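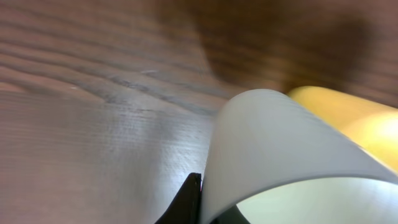

Bridget Hallam
Cameras and Photo Reporter

16 December 2024

Takeo has stopped sales of its Allura pocket camera in the UK and asked owners to stop using the mains charger that comes in the box. The company says a fault in the charger can cause it to overheat when it is left plugged in after the battery is full.

The notice covers 3,929 cameras sold through shops and online from the start of September. Takeo says it has received 9 reports of chargers with softened or discoloured casings. No injuries have been reported and the camera itself is not affected.

Owners can carry on taking pictures. They are being told to charge the battery inside the camera, using the USB-C socket under the flap on the right-hand side, with any phone charger they already have. Charging this way takes longer, at nearly three hours from empty compared with two in the separate charger.

Which chargers are affected

The affected part is the small black wall charger with a folding plug and a single battery slot. Its label carries the letters GL followed by a batch code. Takeo says every charger with a code starting GL-A or GL-B should be taken out of use. Those starting GL-C were made later, with a different circuit board, and are not part of the notice.

The chargers were made by Gelen, which supplies power accessories to several camera companies. Gelen said in a short statement that it had traced the problem to a temperature sensor fitted in the wrong position on one production line. It said the line had been stopped and that chargers it makes for other customers use a different design.

Cameras bought in other countries may have come with a different charger. Takeo said owners who brought an Allura home from abroad should look at the label in the same way, and contact the support team in the country where they live if they are unsure.

What owners should do

Takeo has put a form on its support pages where owners can enter the serial number of the camera and the code from the charger. The serial number is on the base, next to the tripod thread, and is also shown on the last page of the setup menu. A receipt is not needed.

Anyone with an affected charger will be sent a new one free of charge. The first replacements are due to be posted before the end of December, and the company expects to clear the list by late January. Old chargers should not be put in the household bin. A prepaid envelope will come with the replacement, or the charger can be handed in at a council recycling site that takes small electrical goods.

Owners who would prefer not to wait can ask for a voucher towards a spare battery instead. The voucher can only be used in Takeo's own online shop and runs out after six months.

Second-hand buyers are covered too, as long as the camera was first sold in the UK. Takeo said it would not ask who the original owner was.

Sales on hold

The Allura went on sale at £284 and has been one of the cheaper compact cameras with a built-in viewfinder. It has a 1-inch sensor, a 3x zoom lens and a tilting screen. It was listed as out of stock on several shopping sites this morning, and Takeo confirmed that it had asked shops to hold back all boxed cameras until the chargers inside can be checked.

That means most shops will not have it on the shelf before Christmas. Montoya, the camera chain, said customers with an order already placed could keep it open, switch to another model or have their money back. It is also offering to hand over the camera without the charger, with a USB cable in its place, for anyone who needs it as a present. Shoppers who want to do this should ring the branch first, as stock has to be opened and repacked at the counter.

Montoya said it would not charge for the change and that the guarantee would stay the same.

Takeo has not given a date for normal sales to restart. A spokesperson said checked boxes would be marked with a green dot beside the barcode, so that buyers can tell them apart from earlier stock. The price will not change.

Firmware still to come

A software update for the Allura that had been planned for this week is going ahead separately. It is meant to shorten the wait between shots when the flash is on, and to fix a fault where the date goes back to the factory setting after the battery has been out of the camera overnight. It also adds a second size of text in the menus.

The update has nothing to do with the charger, and installing it will not make an affected charger safe to use. Takeo recommends that the battery is at least half full before the update is started.

The support line is open from 9am to 5.30pm on weekdays and will close on Christmas Day, Boxing Day and New Year's Day. The online form will stay open throughout.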